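Wuisan Street Kitchen - the White Corner

Photo gallery, 3 pictures

Welcome to the gallery of our small shared kitchen. We moved in last October, after many weeks of painting and carrying, and several members of the house have asked to see how the white corner looks now. Before, this room was a storage place for old doors and bicycles. It had a brown floor and one lamp, and people did not like to come in. Now we eat our lunch in it. I have written a few lines with each picture, mostly for those who will use the kitchen in the winter and want to know how things are done. Please forgive my English, it is my third language and I write slowly.

The table

We talked for a very long time about the table. Half of the house wanted natural wood, the other half wanted white. White won, because the room has only one window and it is on the side where the sun comes late. The table we chose is from Flatura, the simple model without drawers. It came in 2 boxes and we needed one full evening to put it together, with a break for soup.

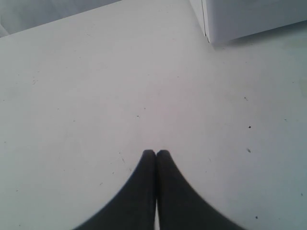

The legs can be adjusted from below, and this was more important than we believed at first. The floor goes down a little in the direction of the window, so in the first week every round thing went for a walk. If you feel that the table is moving again, turn the foot in the corner by the wall, a half turn is enough. Please do not put folded paper under it. I took out a whole newspaper in the spring.

We have also agreed that the table is for eating and for preparing food, and that bags stay on the hooks. Some people like to work there with a computer in the afternoon. This is fine until 5 o'clock, when the first cooks arrive.

The microwave

A microwave was the first wish on the list that was hanging in the hallway. The old one in the Perell building was very far to walk with a plate of rice, and in the rain it was not a nice trip. We compared many models and in the end we took a plain one. The power is 1,000 watts, so the times written on food packages are often too long for it. My advice is to begin with less and look.

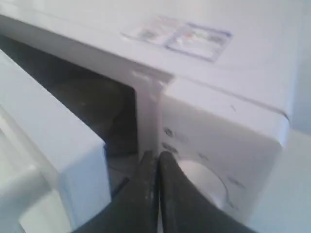 Cover your food, please. There is a plastic cover for everybody in the lower cupboard, next to the big pots. Tomato sauce is the worst, and after it comes porridge. When something has splashed, put a bowl of water with a slice of lemon inside, let it run for 2 minutes, then wait a little with the door closed and wipe with a soft cloth. It is also good to leave the door open for a short time after cleaning, so that the smell can go out.

Metal spoons and foil are not allowed, and I think everybody knows this already. But plates with a gold line are also metal! We lost a beautiful plate from somebody's grandmother in this way, and there was a conversation about it at dinner that I will remember.

Keeping it clean

Of all the things in the white corner, the cleaning has brought the most letters into our little box by the door. I answer them together in this place, so I do not have to write the same note many times.
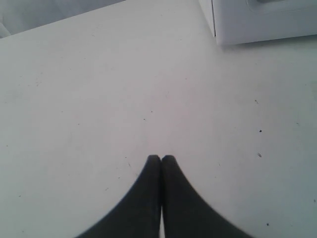 A white table needs more attention than a dark one, this is the price of a bright room. On the old brown table from Skovwood you could eat toast for a week and not see any sign of it. Now every small thing is visible - the dark specks and little dots spread over the white top, the light smudges, even a faint scratch line. For the specks a dry brush is the best, and a wet cloth should come only afterward. If you begin with the wet cloth, the crumbs become a kind of paste and you only move them to another place. Smudges go away with warm water and a drop of dish soap. For scratches I have no medicine, so use a cutting board, also for one apple.

The brush and the small dustpan hang on the left side of the sink. The cloths are changed twice a week, and the used ones go in the bucket, not back on the tap. We are 19 people with a key to this kitchen, and when each person wipes only the place where he or she was sitting, the work is very small.

I will add pictures of the shelves when they are painted. The color is still not decided. At the moment there are votes for pale green and for yellow, and the paper for voting is on the refrigerator door until the end of the month.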